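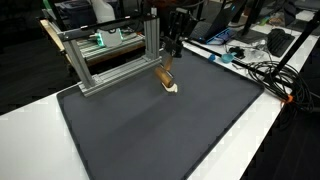
Cómo preparar tu primera exposición individual sin volverte loca

Llevo ya unas cuantas a la espalda y siempre me preguntan lo mismo: ¿por dónde empiezo? Pues por el suelo, en serio. Saca todas las piezas, apóyalas contra la pared y déjalas así un par de días antes de decidir nada (yo en la sala Oltov quité seis la última mañana, ¡y menos mal!).

Luego toca medir. Dibuja las paredes a escala en papel cuadriculado y recorta las obras en cartulina. Yo cuelgo con el centro a la altura de los ojos y dejo unos 4 palmos entre cuadro y cuadro; si son muy pequeños, los agrupo.
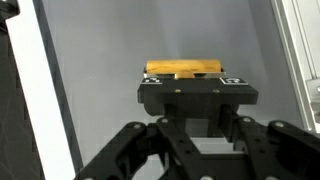 Las piezas de pequeño formato piden otro trato, sobre todo si tienen volumen. Pegadas a un cuadro grande se pierden, así que les reservo una pared clara y mucho aire. Un taco de madera amarillo dorado, con la parte de arriba redondeada y sus vetas más oscuras, luce muchísimo contra un gris pálido como ese — con un fondo estampado ni lo miras. Prueba varios fondos antes de pintar.

Para las cartelas: título, técnica, año y ya está. Soledad Quintana me las revisa siempre, que yo me como las tildes. Imprime dos juegos, alguna se despega seguro.

La luz, al final, con todo colgado y a la hora a la que vaya a venir la gente. En julio, a las siete de la tarde, todavía entra sol por la ventana y los cristales son un espejo.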